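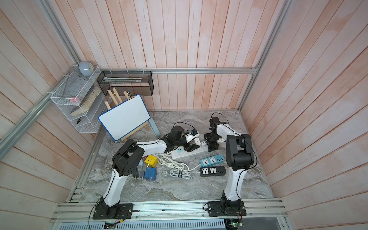
I have now read four separate pieces telling me that the director's cut of Larside is the film we should have had all along, and I don't believe any of them. I watched it last week, all 1,868 seconds of extra footage (the box prints the figure in seconds, presumably because thirty-one minutes sounds like a threat), and I came away thinking better of whoever took the scissors to it the first time. Long films don't bother me. Padding does, and there is a stretch in the middle of this one where I'd have been better entertained by a white power strip on a table with its cord lying in coils and one small plug in it.

For anyone who hasn't seen either version, Larside is a thriller about a ferry pilot called Gunn who comes home to find that his brother's boat has been sold. That's the whole of the first act and it's a good one. The cinema release gets through it in a brisk quarter of an hour. You see Gunn at the harbour, you see the empty mooring, you see him go into the pub and come out again with a split lip, and we never find out what was said inside. I loved that.

In the new cut we find out what was said inside. It takes 8 minutes. There's a speech about loyalty, another about the price of diesel, and a barman who was a silent, rather frightening figure in the original and now has a bad knee and a daughter at college. He isn't frightening any more. When he turns up at the end on the slipway, which used to make me sit forward, I found myself wondering how the knee was.

Dougal Cruickshank, who lent me the disc and who has strong feelings on the matter, says I'm being unfair and that the pub business "earns" the ending. I've heard that word a lot about this cut. I'm not sure what it means. The old ending worked on me perfectly well in a half-full cinema in December with a man behind me eating crisps, and I don't remember thinking that it owed me a longer conversation first.

What bothers me more is the idea underneath, that the longer version must be the truer one. We've been taught to think of the studio as a vandal and the director as the poor soul whose canvas got slashed. Sometimes that's fair. The first release of Herkum was plainly butchered, with a character who refers to a funeral we haven't been to and a dog that changes colour, and the restored print put all of that right. But people watched Herkum come back from the dead and decided every film had a better one buried under it. Some of them have a worse one, and somebody in a cutting room had the sense to leave it there.

And who was that somebody? The booklet doesn't say much. It gives the director 6 pages, the composer two, and the editor a line in the credits. The commentary is no better. He talks about "getting my film back", as though it had been nicked, and only once mentions that the first cut was done by a person who presumably had reasons. I'd have paid extra to hear those reasons.

I'll be fair about one thing. There is a new shot near the end, Gunn alone on the night crossing with the engine noise dropped right down, and it's lovely. It lasts perhaps twenty seconds. If they'd put that back and nothing else I would be writing a much nicer post. The colour has been tidied up too, although I'm suspicious of how green the sea has gone – I've been on that coast and it's the grey of old socks.

The Hadgate is showing the long version for 4 nights, with an introduction, and I gather it's selling well. Go if you like, but if you've never seen Larside at all, please find the short one first. It's still on the second disc, tucked away under "archive", in a slightly soft transfer with the old mono track. I put it on straight after the long one meaning to check a single scene and watched it to the finish, split lip and all.

Dougal wants his disc back. He can have it once I've seen the slipway again.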